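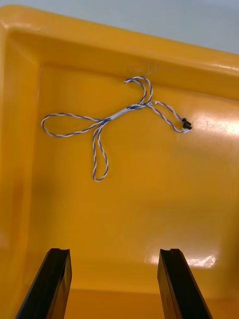 Yellow plastic bin, seen from above

Subject: Re: Sorting glass at the Pratley allotments
Date: 13 November 2020

Hello all,

I answer below to the message from the list, which I copy here so that everybody has it in front of them.

> We have now had the new rules from Yadav for four months and I still
> see people putting window glass together with jars. Can somebody who
> understands it please write down what goes where? Also, is it true
> that the lids must come off? My neighbor says yes and the sign says
> nothing. And who do we call when the container is full? Last month
> it was full for 6 days and people left bags on the ground.

I have read the whole contract twice, with a dictionary the first time, so I will try to explain it.

Jars and bottles go together, all colors. Before July we had to separate green from clear, and the old sign by the gate still says so. Please do not follow the old sign. Yadav sorts the colors with a machine at their plant and they do not ask us to do it.

Window glass, old cold frame panels, mirrors and drinking glasses do not go in. I know this is strange for many people, it was strange for me also. The reason in the contract is that this glass melts at another temperature, and a small quantity of it can spoil a big load. If they find it, they can refuse the whole container and charge us 190 for the trip. This happened to us one time already, in July, and it was paid from the money for the new water pipe.

For broken cold frames we have a different solution. Dilum, the hardware store on the main road, takes flat glass at the back door if it is wrapped in newspaper and taped. You do not need to buy something there. They prefer that you come in the morning.

About lids: yes, metal lids must come off. They can go with the cans. Plastic caps also come off, but these go in the normal trash for the moment. Labels can stay. You do not have to wash the jars until they shine, one rinse is enough, and in a dry summer I would use the water from the barrel for this.

About the full container: the number to call is on the side of it, under the word Plosteck, who is the company that owns the container. This confuses people. Plosteck owns it and Yadav empties it, but the telephone call must go to Plosteck. They have 2 working days to send somebody. When we waited so long last month, I asked them, and they told me that they received no call before the fifth day. So I think each of us believed that another person had called. I suggest that whoever calls writes one line to this list after.

The container holds 3,000 liters, and in a normal month we do not fill it. In the fall, when people clean their sheds and throw away the jars they kept for jam, we do. If you have more than one box of jars, please keep half of it at home until the next emptying, which comes every 21 days.

I can paint a new sign if somebody has a board. I would ask that a native speaker reads my text before I paint it.

With kind regards,
Plot 14, by the pear trees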